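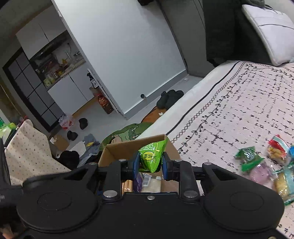
Selon Khalil Saliba, la pince lâche les petits sachets brillants dès qu'on accélère, alors que les boîtes passent sans difficulté. Il demande s'il faut renvoyer l'outil.

Non, pas dans un premier temps. Sur la Ritier, une chute de sachet vient le plus souvent des patins ou d'un jeu dans les articulations. Essuyez les deux patins avec un chiffon sec, puis refaites l'essai à vitesse lente.

Quels lots sont concernés par le défaut de serrage ?
Les outils numérotés de 161 à 216. La vis centrale a été montée sans frein-filet et peut se desserrer après quelques centaines de cycles. Le cas le plus tardif, signalé par Renata Duda, est apparu au cycle 414.

Comment reconnaître la panne ?
Les doigts ne se ferment plus en même temps et le sachet pivote pendant la levée. Un claquement à l'ouverture est un autre signe.

Puis-je resserrer la vis moi-même ?
Oui, outil hors tension. Ne forcez pas : un serrage excessif bloque les biellettes. Si le jeu revient, arrêtez et écrivez à l'atelier.

Y a-t-il un risque pour les mains ?
Oui. Robel Tilahun s'est pincé un doigt entre un bras et son boîtier en rattrapant un emballage. Laissez tomber l'objet et gardez les mains sur la poignée.

Les enregistrements faits avant la réparation sont-ils perdus ?
Non. Marquez-les « serrage douteux » dans Panport. Gianni Negri les trie à part.

Quel est le délai d'échange ?
Jusqu'à 12 jours ouvrés. Joignez le numéro de l'outil et gardez les patins d'origine.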